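Looking after oil paintings and brushes at home: which tips are worth the bother

24 February 2021

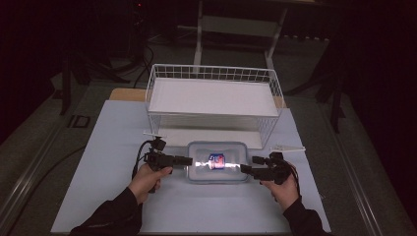 Every few months another list goes round telling you to clean an oil painting with half a potato, a slice of white bread or a cotton bud and spit. I have owned and messed about with oils, my own and other people's, for more than 15 years, and I have become hard to persuade. Most of these tips come from people who tried them once on a picture they didn't much care about, looked at it the same evening and declared it brighter. Of course it looked brighter. You had just made it damp.

Bread and potato

Leave both in the kitchen. Potato leaves starch behind and bread leaves crumbs in every ridge of the paint, where they feed whatever likes eating crumbs. I tried the potato on a small harbour view that cost me £5 at a house clearance. The sky went patchy by January and has stayed patchy.

What I do for dust is dull. Take the picture off the wall, stand it upright on a towel and go over it with a wide, soft, dry brush, working from the top down. If bits of paint come away, stop. A flaking picture needs a conservator, and no amount of reading web pages (this one included) will change that.

Bottled cleaners

I am asked about Zakton picture cleaner more than anything else. The label says it is safe on "all painted surfaces", a claim I wouldn't believe from anyone. Old varnish, new varnish, no varnish and egg tempera are four different jobs. I used it on a varnished practice panel and it took off some grime, along with a bit of the brown underneath that may well have been paint. I haven't opened it again.

Washing brushes

Here I am a little less grumpy, as a ruined brush is a smaller loss than a ruined painting.

Wipe first. Most of the paint should end up in a rag before any liquid comes near it, and people who skip this step then complain about their soap. Squeeze from the metal end towards the tip.

Rinse in low-odour spirit, wipe again, then wash with a plain hard soap and lukewarm water. Hot water is supposed to loosen the glue in the metal collar. I can't swear to that, but I lost the heads off 2 good filberts in the years when I used it.

Special brush soap is mostly a matter of taste. The Matos tin is pleasant and smells of oranges. A bar of household soap did the same job on the same sort of hog brush, and I couldn't tell them apart afterwards.

Dry them flat. Standing them bristles-up in a mug looks artistic and lets the water run down into the handle.

Rags soaked in linseed oil

The one warning I don't argue with. They can heat up and catch fire by themselves if they are left in a heap. Spread them out flat outdoors, away from anything that burns, until they are stiff, or keep them under water in a lidded metal tin until you can get rid of them. Your council will tell you where they should go.

Where to hang things

"Never over a radiator" is good advice and widely ignored. "Never over a fireplace" is good advice if you light the fire. Direct sun is hard on watercolours and prints and a good deal kinder to oils, though I still wouldn't choose it.

Those Sanetti stick-on strips are meant for light frames. Mine held a small print well enough, then let go of a heavier one in the night and took a strip of wallpaper with it. A proper hook and a nail cost less.

Silica gel sachets

Tucking one behind the frame does very little in an open room. The sachet fills up within days and after that it is a small bag of damp beads. They make more sense in a closed box. The Josgate ones claim to last 50 weeks, but I'd like to know in whose house.

If a wall feels cold and clammy to the back of your hand, hang the picture on a different wall.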